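Pegboard layout, second pass
August 26, 2023

The tool wall has been rehung. The first version sorted everything by size, which put the trowel beside the wrench and the paint roller behind both. Sorting by job works better, so the board now has a painting zone in the lower rows and a cutting and gripping zone across the top.

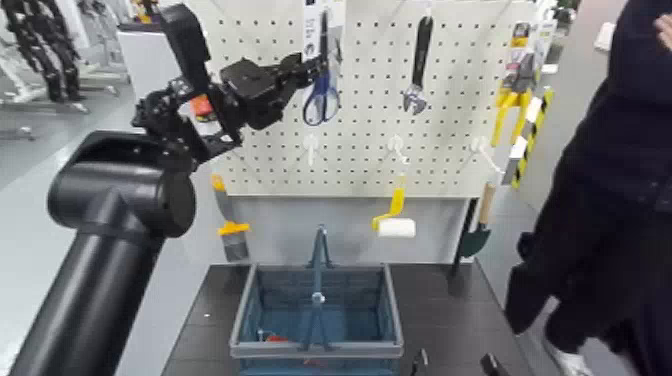

Hooks

White plastic hooks carry the roller. Light carded items can go on wire. I had 37 hooks in the Prondel box and bent none of them this time. A heavy handle wants a hook seated with both pins - with one pin it sags within a week.

Scissors stay on their retail card. The card has its own hole, and the blue loops hang at the bottom where they are easy to grab over the basket.
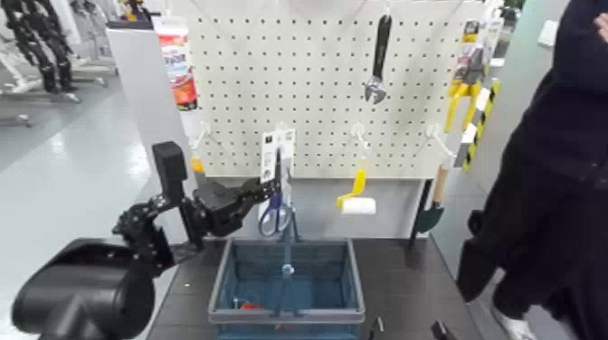
Spacing

The adjustable wrench hangs next to the scissors. I leave 30 mm between neighbors, measured at the widest point of the tool. Striped yellow and black goes on the right edge, clear of the pliers.
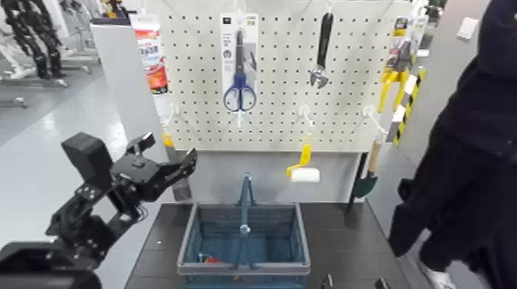 The trowel is the exception to the zones. It belongs with the garden tools, but its handle is too long for the Kadik rail, so it keeps the lower right until September. The basket is for anything taken down during a job and gets emptied back onto the board at the end of it.

Gloves get a hook of their own, by the cuff tag. A screwdriver hangs by the handle, shaft free.
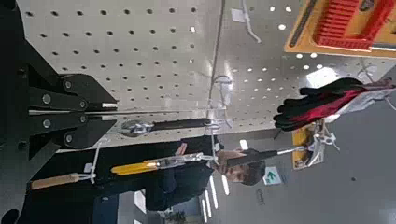
Henrike Hagedorn writes that she outlines each tool in marker before hanging it, and that 30 mm is too tight for anyone wearing gloves. She uses 50 and accepts a longer board.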